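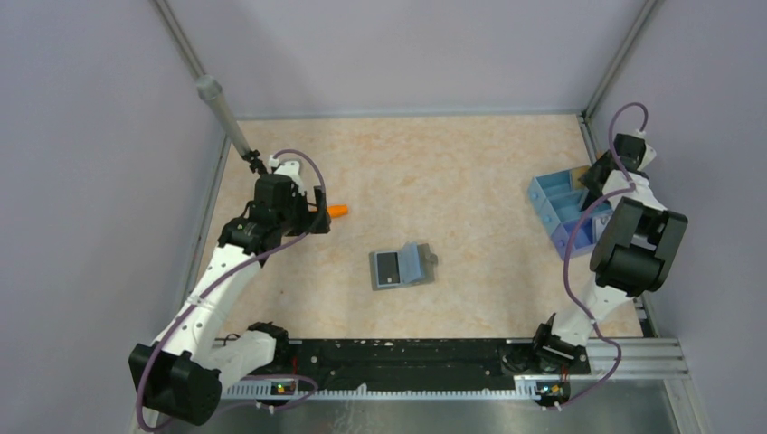

What surface should a small work enclosure have if objects are to be found easily on it? A pale, lightly patterned one with plain walls on three sides gave the fewest problems in our tests.

1. Purpose
The report covers the choice of tabletop and panels for a shared work enclosure. Sharada Nadar wrote the sections on surface and lighting.

2. Layout
The tabletop is rectangular and pale beige, with faint orange-tan mottling. Back, left and right panels are smooth and share one pale grey-lavender color. Metal rails mark the two rear corners, and a thin grey strip covers the line where the table meets the back panel. Aluminum profiles run along both sides.

3. Color contrast
We rated 100 small objects against the tabletop under the same light. Bright orange and dark items were rated easiest to find. Cream and tan items scored lowest, mainly near the rear strip. The mottling did not change the ratings for large objects.

4. Wear
A sample of the surface was wiped 2,000 times with a damp cloth and 2,000 times with a dry one, 4,000 passes in total. Gloss rose slightly in the damp area. No stain remained after the final pass.

5. Open items
Edge wear was not measured. The side panels will be tested in August with the same cloths.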